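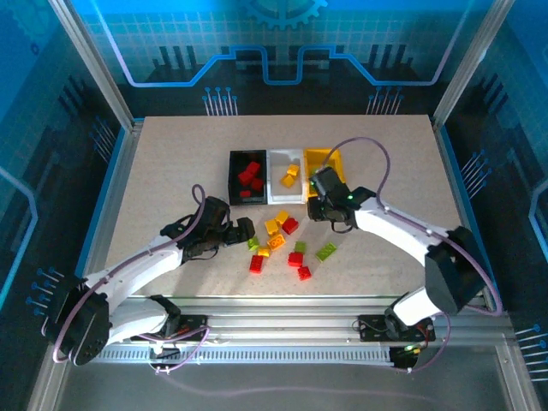 *Three bins in a row, with loose bricks in front.*

# Fulten vibration plate

We sell one vibration plate, the Fulten from Isutent, and we took our time deciding whether to sell any. The brochure that came with it promised a trimmer waist, stronger bones, better sleep and "the benefits of an hour's exercise in ten minutes". We asked Isutent what that last claim was based on. The reply was a second copy of the brochure.

So we've left the claims out. If you want a solid, fairly quiet platform that shakes at a speed you choose, the Fulten is a decent one. If you want to lose weight by standing still, save your money.

## What you get

- The plate, with a ribbed rubber top
- Two resistance bands that clip to the sides
- Remote control (battery not included, which at this price is mean)
- Mains lead
- A wall chart of exercises, printed rather small

**Motor:** 200 watts
**Maximum user weight:** 200 kg according to the maker. We haven't been able to check it.
**Speeds:** low to high in small steps. The top third is too much for most people and makes your teeth buzz.
**Price:** £400, delivered to the ground floor

## What it's like to use

Golshifteh Parsa, who does our testing, had one at home for a month. She used it before breakfast and again in the evening when she remembered. Her notes say her calves felt looser afterwards, and that holding a squat on it was harder work than holding one on the kitchen floor. She lost no weight and hadn't expected to. Her sleep was the same as ever.

The bands are the weak part. They're short for anyone tall and the clips are fiddly. You can do the same arm exercises with a cheap pair of bands and your feet on the carpet, and we'd suggest you do.

Noise is a low hum at the slower settings. In an upstairs flat it will carry through the floor. A thick mat helps a bit. Isutent sells one for the plate, but any dense gym mat does the job and we don't stock theirs.

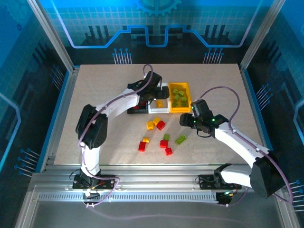

*Two white arms, one with its gripper above a small white tray.*

## How it compares

The Lombardi plate costs more and has a screen that shows "calories burned". It has no way of knowing what you weigh unless you tell it, and the one we borrowed gave the same number to two people of very different sizes. The shaking felt much the same as the Fulten's. We sent it back.

There are cheaper plates too. The two we tried crept across a hard floor while running, and one smelt of hot plastic.

## Who should leave it alone

Ask your doctor first if you are pregnant, have a pacemaker, have had recent surgery, or have trouble with your joints, back or eyes. The brochure puts this on its last page in grey type. We'd rather you read it before paying. If you feel dizzy or sick on the plate, get off it.

## Returns

You have 30 days. Keep the box, as the plate is awkward to pack in anything else. We pay for collection if it's faulty and you pay if you've changed your mind.
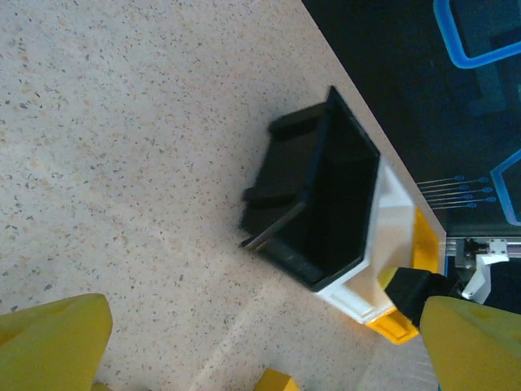

**CENDSTEAD, August** – Isutent has told us that the next batch of the Fulten will come with longer bands and a "wellness app". We've asked for the bands. Manuela Pagano has tried an early version of the app and reports that it wants an email address before it will let you change speed, so we've told them the ordinary remote has to stay in the box or we won't reorder.

The batch we have now is the old sort, 262 plates, all with the short bands. The price stays as it is until they're gone.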